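The Bakery That Opens at Midnight

Lemlem Gebremichael starts her dough while most of Anorville is asleep. Her bakery, Casia, sells 48 kinds of bread and roll, and most are gone by 8 a.m.

She learned the trade from her uncle, Fasil Asfaw, who drove a bread route for 14 years. 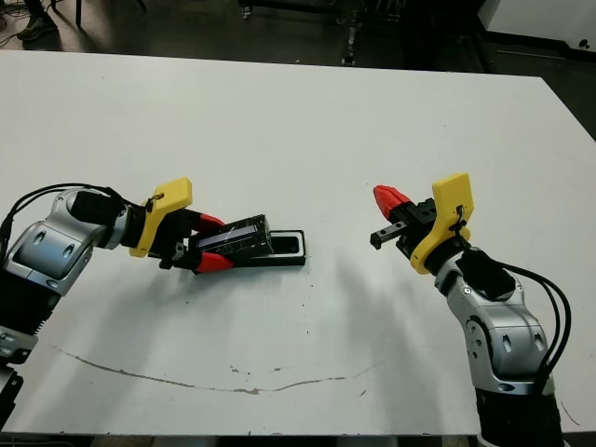 The Night Customers

Nurses come in first, then bus drivers. Kidus Worku buys two rye loaves every Monday on his way home from the hospital.

"I eat the end of one in the car," he says.
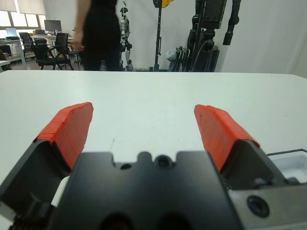
The table between the gripper's fingers.

Gebremichael plans to add a second oven in September.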